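Teaching a Pick and Place by Remote Control: Getting Your First Good Demonstrations

If you have read the earlier pages in this series you already have your controller paired and your simulator running, and you have probably spent an evening driving the arm into the counter, as we all did. Good! That evening was worth having. Today we get down to recording demonstrations that a policy can learn from, and I will warn you that it is a slower, more patient business than most people expect.

I teach this on the Rikley kitchen, the practice room that comes with the Fumia simulator, but nearly everything carries over to a real arm on a real bench.

Before you record anything

Write down the task in one sentence and tape it to your monitor. Mine says "Pick up the yellow object and put it in the small brown pan." It sounds silly to write down something so short, but after an hour with the controller in your hand you will start improvising, and the sentence pulls you back. If you decide halfway through that the bowl would look nicer moved first, you are now teaching a different task, and you ought to give it its own folder.

Next, decide where an episode begins and where it ends. I start with the arm parked high and the gripper open, and I stop recording once the object has been let go and the gripper is back up at a comfortable height. Pick whatever start you like, only keep to it.

Check your camera views while you are at it. Cover up the big window you normally drive from and try to do the task using only the views that get saved. If you can't manage it, the policy won't have much luck either. My friend Subira Rashidi taught me this one after I had recorded a whole afternoon of grasps hidden behind the wrist, and I have been grateful (and a little embarrassed) ever since.

Setting the controller

Turn the translation speed down further than you think you need. I use 2 on the speed slider for the last bit of the approach and 7 for the long moves across the counter, and I switch between them with the thumb button. Rotation can stay slow the whole time. Then spend a few minutes just moving in the air – left, right, in, out, up, down – until your hand stops having to think about which way is which.

If you are using a Tuominen handle, hold the clutch before you shift your grip. Forgetting it gives you a sudden lurch in the recording, and lurches are learned just as faithfully as everything else.

Recording the motion

1. Reset the scene and wait a breath before pressing record. Objects sometimes settle a little after a reset.

2. Travel toward the object at a safe height. Go smoothly and don't stop to admire the view, as long pauses in open air teach the policy to hesitate there.

3. Line up over the object before coming down. Do your sideways corrections up high where there is room for them.

4. Descend straight and slowly, with the fingers either side of the widest part.

5. Close the gripper and hold still for a moment, so there is a clear stretch of data where the grasp happens and nothing else does.

6. Lift first, then travel. Dragging is the most common bad habit I see, and I still catch myself at it when I'm tired.

7. Lower over the pan, open, rise, stop recording. 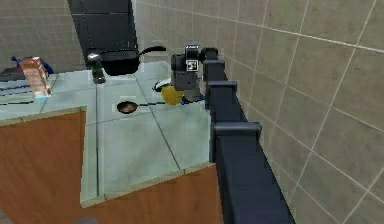 Lining up over the object deserves a few more words, for it is the part my students find hardest and the part that decides most of the episodes. With the fingers pointing down, you are judging depth from a flat picture, and the eye is easily fooled, so borrow whatever the room gives you. The grout lines between the counter tiles are a lovely ruler. I pick a line near the yellow object, watch how the gripper sits against it, and only then start down. Watch the neighbors too: the little white rounded object is just behind the yellow one and to its left, so a sloppy approach from that side is likely to meet it first. And before you set off toward the small brown pan, think about how the rest of the arm will follow, because it runs close along the tiled wall and you will be so busy watching the fingers that you forget the elbow.

Keeping, fixing and throwing away

Play back every episode at normal speed before you save it. Keep the ones where you made a small mistake and recovered calmly, for they show the policy how to get out of trouble. Throw out the ones with a lurch, a long stall, or a grasp that only held by luck.

For my last set I recorded 103 episodes and kept 88. Shift the object a little between episodes, and turn it now and then if its shape allows, so that the policy can't simply memorize one path through the air.

Take breaks, too. My own driving gets careless after roughly half an hour, and the playback shows it plainly. A cup of tea and a walk to the mailbox will do more for your data than another ten tired tries.

When you have a folder you are happy with, export it with the Lustley converter using the default settings, and open one file afterward to check that the gripper channel came through. If it shows a flat line from start to finish, go back and tick the "end effector" box, then export again.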